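Reading time: 4 min

Keeping and Passing On: What Happens to Family Jewellery

Project report by Svenja Buschmann and Raíssa Brandão
Supervisor: Rosemarie Sauerland

1. Why we chose this subject

In our course on everyday culture each group had to choose one kind of object which people keep at home for a long time. Other groups took letters and kitchen tools. We took jewellery, but only the jewellery which comes from an older person in the family. We did not want to write about its price. We wanted to know who gets it, when it is given, and what the new owner does with it.

Raíssa had a personal reason also. Her grandmother divided her things while she was still alive, at a long Sunday-like lunch with too much food, and two cousins did not speak to each other for a whole summer after it. In Svenja's family it was the opposite. Everything stayed in a drawer until the funeral, and then one aunt took the drawer home.

2. How we worked

We spoke with 14 people in April. The youngest was a student like us and the oldest was Hildegard Baumgart, a retired dressmaker, who allowed us to use her name. Kaisu Juntunen allowed it too. The other persons are not named. Each talk took place at the home of the person, or in the café Himerik when they did not want visitors. We had a list of questions, but after the first two talks we used it less, as people told better stories when we let them begin where they wanted.
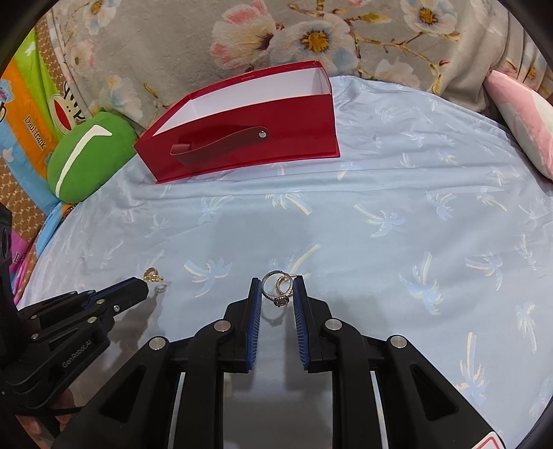
We asked everybody the same first question: "Which piece would you look for first if you had to leave the house?" Most people knew the answer at once. Only a few of them named a piece they often wear. One man named his father's cufflinks, although he owns no shirt which needs them.

We wrote our notes by hand and typed them on the same evening. In the beginning we also recorded the talks, but we stopped this when we saw that people became stiff and spoke like on the radio.

3. What people told us

3.1 The moment of giving

We had expected that most pieces change the owner after a death. In our group, more than half were given earlier, at a wedding, at the birth of a child, or on a quite normal day. Mrs Baumgart gave her garnet brooch to her niece while they were waiting for a bus. "I had it on my coat and she looked at it, so I took it off," she told us.

Ms Juntunen received a necklace by post from Finland, packed in a sock. There was no letter with it. She telephoned her mother, and her mother spoke only about the weather and the price of the stamps.

3.2 Fairness

This was the most difficult part of the talks. A set of spoons can be divided, but a ring cannot. We heard of three ways to solve it: the oldest daughter gets everything, the children choose in turns, or the pieces are sold and the money is shared. The last way was called fair by nearly all, and it was liked by hardly anyone. 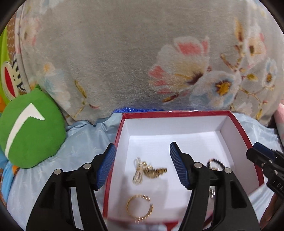
One woman told us that she and her sister share a bracelet. It changes the house every New Year. When the sister moved abroad they kept the rule, and the bracelet now travels in hand luggage.

3.3 Changing a piece

Is it allowed to change an inherited piece? Here the opinions were strongly different. Some people would never touch it, even if it does not fit. Others had already gone to a goldsmith. We visited the workshop Jabłońska, where old pieces are made larger, smaller or into something new. The goldsmith explained us that many customers bring a piece three or four times before they leave it there. She keeps the old parts in a small paper bag and gives them back, even when they are too small to be used.

4. Problems with our work

Our group of people is small and we found most of them through friends. Only four were men. We also think that families with a really bad quarrel did not want to talk with us, so the section on fairness is probably too friendly. Next time we would ask brothers and sisters from the same family separately.

Thanks to all who gave us coffee and their time.

3 comments · 2 shares

Contact: Prasedel student project office | © the authors | Back to top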